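Week 5 handout: reading a vendor's claims

Read this before section. We'll use the Plukeck hand-held gripper kit as the running case, since Avness has quoted it to two labs in the building and both asked me what I think.

What is on offer: a pair of grippers you hold in your hands, marker cubes at the base, a small camera, and a subscription to Brisaritz, the software that turns your demonstrations into training data. The brochure says a new user is "productive in 37 minutes." It doesn't say productive at what. Write that phrase down. You'll meet it again.

The second claim is that chores transfer. Wipe down furniture with the grippers yourself, and a robot arm can learn to do it. Cloth on a chair rung is a fair thing to ask about. Fabric bunches, it hides the fingers, and a thin rung leaves little to press against.
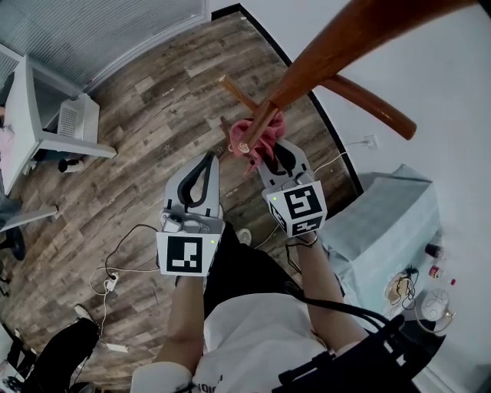 Moushumi Begum wrote back on the draft of these notes that I was being too hard on the kit: collecting demonstrations without tying up a robot arm is worth money by itself, and a cable along the forearm is a small price. I agree with the first half. On the second, ask anyone quoting you a session rate whether the cable was on when they measured it.

Now the number everyone repeats – 80 percent success. Seneviratne, the reseller, prints it without a task list. Success on which objects? Who decided a trial counted? Were failed recordings thrown out before training or after? Without those answers I'd treat it as decoration.

For section, bring one page:
Pick a claim from the brochure and rewrite it so that it could be wrong.
Say what you would need to record to test it.
Price the subscription over 2 years, support included. The quote leaves support out – look at the footnote.

Brochure copies are in the course folder.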